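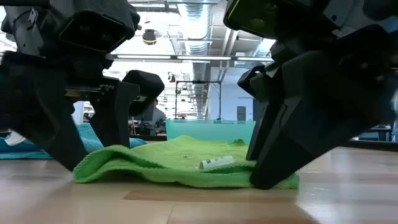
Session 4: Folding small cloths

Right, on to cloths! Last time we did sheets (sorry about your arms), so this week is easier on everybody. I've picked terry for the practical, the soft fuzzy sort with a stitched border, like the lime-green one. I love a stitched border. It gives you a line to follow with your fingertips, even when the pile is fluffing up all over the place.

What I'd like you to try:

Lay the cloth on a bare tabletop and smooth it from the middle out.
Take hold near both ends and keep a bit of stretch between your hands.
Bring border to border, then press the fold down with a flat palm.
Turn it and fold again. Thirds are fine if you've got a shallow drawer at home!

The Plakcombe linen room gets through 147 of these a day, all in halves and then halves again, so that's the fold I'll be looking for. Bring 26 folded cloths to the April session, in one stack, borders facing the same way.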